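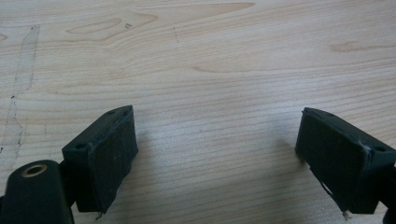 3.2 Surface condition of the tabletops

Most of the tables in the study were bought for their looks, and their owners talked about the grain before they talked about anything else. We therefore needed a way to record wear that did not confuse the figure of the wood with marks left by use. On a pale top this is harder than it sounds. In Figure 2 the fine lines of the grain run across the wood in gentle waves and open into wider loops toward the top, while a long, faint gray line runs down the left side at an angle to them. We scored a line of this kind as a surface trace, whatever had made it. A small dark oval on the right side of the same top looks like a knot, and it was scored as grain. The few tiny specks near the upper left were entered as "marks, origin unknown."

Figure 2. Pale wooden tabletop with a faint diagonal trace at left and small dark specks at upper left.

The scoring sheet was drawn up by Bo-ram Baek and Anderson Furtado after a trial period in June. It has 6 categories: trace, speck, scratch, dent, ring, and change of color. A trace is a thin mark with no depth that can be felt with a fingernail. A scratch has depth. A speck is any dark spot smaller than a grain of rice. Rings were given their own category even though they are a change of color, as owners nearly always named them separately and could often say which cup or pot had made them. Where a mark might belong to two categories, the scorer wrote down both and the second scorer chose.

Each top was looked at twice, once with the room light on and once with a lamp held low at one end of the table. The low lamp brought out dents and scratches well. It did little for traces, which have no edge to cast a shadow and were easier to find in flat daylight. For this reason visits were moved to late morning where the household agreed. Tops with a satin finish gave less trouble from glare than glossy ones, and on the glossiest the scorer had to walk around the table and look from each side in turn.

No top was cleaned by us before the first look. Crumbs and loose dust were brushed away with a dry cloth and nothing else was done. After the first look we wiped half of the surface with a damp cloth, let it dry, and scored that half again. Marks that were gone after wiping were kept in the record but moved to a separate column headed "removable." Pencil, flour paste, and candle soot made up most of that column. Kelly Bastos, who did the wiping in the Rostau households, noted that pencil often came away only in part and left a broken line behind. Such lines stayed in the main record with a note.

The natural figure of the wood caused most of the disagreement between scorers. In the trial, Gun-woo Seok and Valquíria Batista scored the same tops without speaking to each other and then compared sheets. They agreed on nearly all dents and rings. They disagreed most often on short dark lines lying close to the direction of the grain, which one of them tended to enter as traces and the other to leave out. We settled on a simple rule. A dark line that follows the grain along its whole length is taken as grain unless it can be wiped away or felt. A dark line that crosses the grain is taken as a mark. The rule will miss some real marks that happen to run with the wood, and the counts for traces in Section 4 should be read as low.

Small knots and flame-shaped patches were less of a problem once the scorers had seen a few. The color of a knot usually changes gradually into the wood beside it, and the nearby grain lines bend to go around it. A burn or an ink spot sits across the lines without moving them. Where the finish was worn through, this test became less certain, and 3 tops were left out of the comparison of specks on that account.

Owners were asked to point out any marks they knew of before we began. Their lists were short. Many left out faint traces altogether, and several pointed to a knot as damage. One owner of a Prodstead table had covered such a knot with a fruit bowl for years. We did not correct owners during the visit, and their lists were kept apart from the scoring sheets until both were complete. The two sets are compared in Section 4.3.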